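Araceli Cisneros spends most of her working day in a kitchen that has no floor plan, no plumbing and no address. She steers a simulated robot through it with a pair of hand controllers, and the recordings are used to train the software that will later drive a real one.

She joined Safavi four years ago, after a stretch doing parts inspection, and now leads its group of teleoperators. The group's current project is called Venus. Its target is 2,000 accepted demonstrations of ordinary kitchen tasks. By early November they had 1,724.

"People think the hard part is the grasping," she said. "For me it's getting there. You have to drive up to a cabinet and stop at a distance where the arm can still bend. If I stop too close, I've lost the episode before I touch anything."

A demonstration usually lasts less than a minute. The operator is given a line of text, such as "open the cabinet," and a random starting position. Anything that takes too long is thrown out, and so is anything with a collision. Cisneros said new operators lose around 200 attempts before their work is steady enough to keep.

Maxence Besnard, who trains the models on those recordings, came over from Taseneo last year. There he taught arms by hand, taking hold of the wrist and moving it through the motion.

"By hand you feel the weight, and you feel the door stick," he said. "With the controllers you only have your eyes. But I can change the kitchen in a second, and I couldn't do that with a real one."

The kitchens are changed often. Counters, wall finishes and appliances are swapped between episodes so that the model does not learn one room by heart. Operators work from the same low-resolution views the model gets, a rule Besnard insisted on.

"If she can see more than the robot can, she will use it," he said. "Then the model copies a decision it has no way to understand."
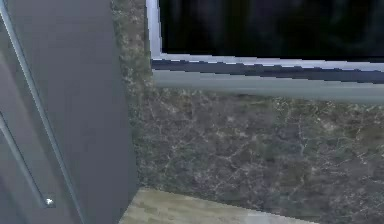
A rendered view from one of the simulated kitchens, with a dark marble wall, a window-like opening and part of a pale countertop.

Cisneros did not like the rule at first. She said she now turns the view more before committing to a move, and that the habit shows up in the trained model too.

The next batch will go to Allel, which plans to test the model on a real arm. Besnard expects handles to be the trouble.

"Thin ones especially," he said. "In simulation the fingers close and it holds. On a real door we'll see."

Cisneros has asked to be there for the first runs. She has not yet had an answer.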